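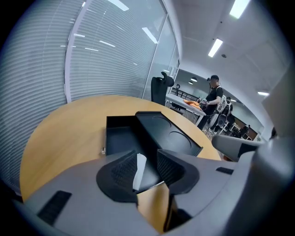

Wilczyńska

Week four: what does a table really cost?

Last time we got as far as the difference between price and cost, and then ran out of time, so I'm starting with the bit I rushed. Sorry if you've heard half of it!

Price is what the customer pays. Cost is everything you spent getting the thing to them, and people who make furniture are hopeless at adding it up (I was one of them for years). They remember the timber and forget the glue, the sandpaper, the van and the morning spent on the phone.

Take the Zekberg, the dining table we'll use all term. It sells for 3,345. Timber, fittings and bench time come to 2,210, and delivery is another 197. Have a go at the margin before Friday, and do it twice: once as money, once as a share of the price. Please don't mix up margin and mark-up. Mark-up is worked out on cost, and it always looks bigger, so sellers love quoting it.
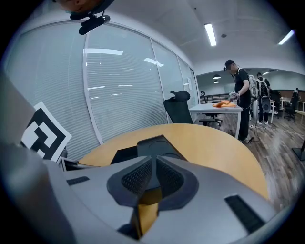
Oval table top in light wood.

Now overheads. Rent, heating and insurance get paid whether you sell anything or not, so you have to share them out somehow. My old workshop in Nitudlow spread them over around 100 pieces a year, which was fine until we had a thin January and every table suddenly looked dearer on paper. The wood hadn't changed at all.

For Friday, bring your Zekberg sums and read the Bilia price list, mainly the page on small orders. Pencil is fine.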